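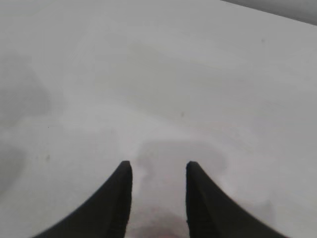 Why does a small basket need a firm base before you start the sides? The base sets the shape, and every row you weave afterward follows its outline, wobbles and all.

Unit 7: Borders and Openwork

I love this unit! Once the sides are up, the border is where a plain basket gets its personality. A scalloped border is made of loops, each one crossing its neighbor, all the way around the rim. Keep the loops close in height, but please don't fuss over a millimeter here or there.

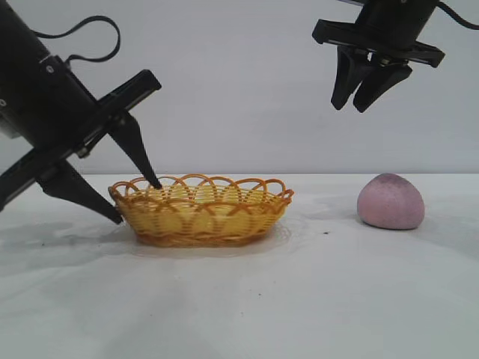
Fig. 2. Oval basket in yellow and orange, with a scalloped rim.

Look at how the horizontal bands and the curved diagonals work together. The gaps are part of the pattern, so leave them open.

For next time: read the border chapter in the Lillura workbook (page 251) and bring 30 practice strands, any color you like.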